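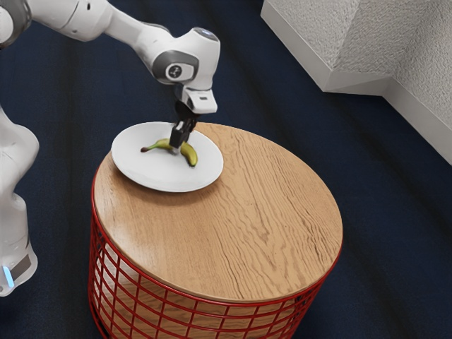
When will the Remcombe plant begin shipping its new line of cast steel grit?
Shipments begin in July, once the final sieve tests have been approved.

REMCOMBE, June 29, 2019. Dumier, a supplier of abrasives for blast cleaning, has added a second grit line at its Remcombe plant. The line will produce angular steel grit in six sizes for foundries, shipyards and pipe coating shops. Orders will be packed in sealed steel drums or lined bags, according to the customer's instructions.

Plant manager Eglė Uibo confirmed that 151 customers have been notified of the revised price list. Requests for test certificates should be sent to Hanan Chamoun in the sales office.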